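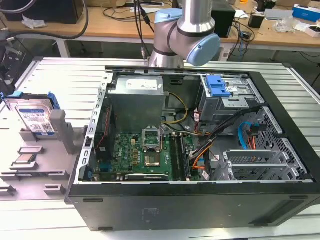
Quick notes for stripping an old desktop. Lay the tower on its side, panel off, PSU cord out of the wall first. Photo of the cables before you pull anything.

Drive first, then memory, then CPU. Lever up, bracket up, lift the chip straight – no sliding. Keep fingers off the bottom of it.
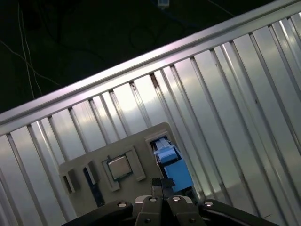 *Processor parked in its own spot on the parts tray.*

Trays beat coffee mugs. I use the Drustby one, 11 bucks at Killimine, good for small stuff. Screws go in seperate cups, labeled.

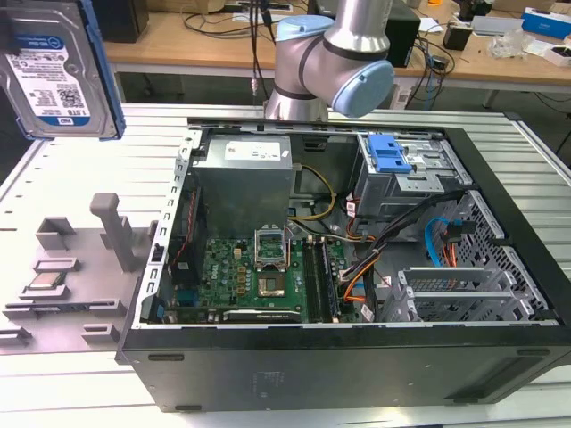
**Do I need new thermal paste if I only had the cooler off for a minute?**
Wipe it all off and put fresh on. A pea-sized dab in the middle is plenty, and one tube does over 20 machines.

Paste wipes: any lint-free cloth, bit of rubbing alcohol. Paper towels shed.
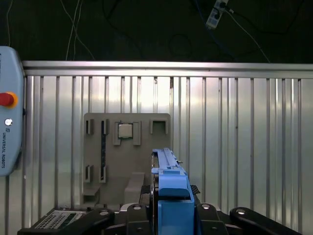
Dust next. Canned air in short bursts, hold the fan blades still. Vents from the inside out. Then a dry paintbrush for the corners, teh Rarken one-inch is fine. Write the drive size on tape before it goes in the drawer.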